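Call for participants: tabletop storage and drying study
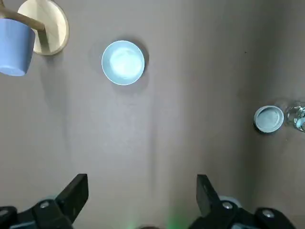
Posted by Clem Brunton, Plotmont product testing

Plotmont needs 64 adults for a home-use study of small kitchenware: cups on a wooden mug stand, bowls, and clear glass jars with lids. The study runs 4 weeks, starting in July.

Participants use the set daily, hang cups after washing, and record drying time, stand stability and lid fit on a one-page log. Three short phone interviews are required.

You must wash dishes by hand and have clear counter space for the set. Prior Mimano testers are not eligible. Payment is $280 on receipt of the final log.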